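Prorkthorpe's parking app promises plenty, again

Council will spend another 315 thousand dollars on the Cirkidora parking app, the second top-up since it replaced the coin meters. Staff say it will pay for itself by December. They said that last December too.

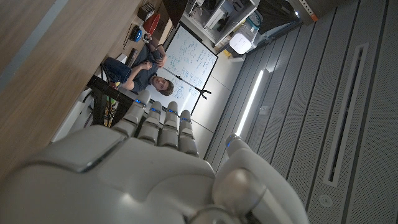
Who is using it?

The report lists 1,620 registered accounts. It doesn't say how many belong to people who have parked downtown more than once, and a request for that figure went unanswered. 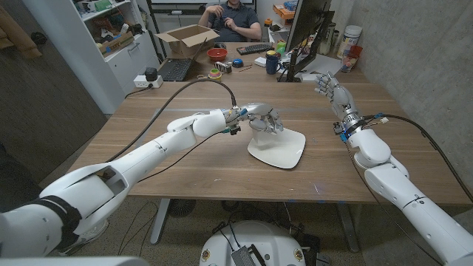
Lucienne Bodin told the meeting she had paid twice for the same hour outside the pharmacy and was still waiting for her refund. Staff offered her a form.

A rival bid from Pludov, which would have kept a few meters at the Tsuji Street end, was dismissed in a single paragraph with no costing attached.

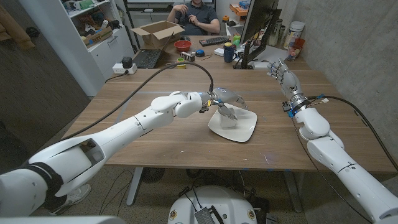
A white plate on the wooden table.

The colour-coded zones stay, as does the 20 cent service fee on every session. Council calls the fee "modest". Drivers who top up in small amounts may pick another word.

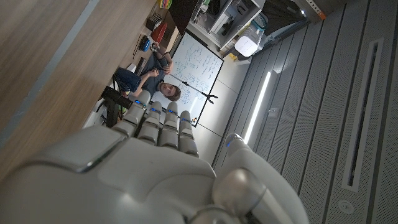
What happens next

The new contract goes to a vote at 7 p.m. in the library hall.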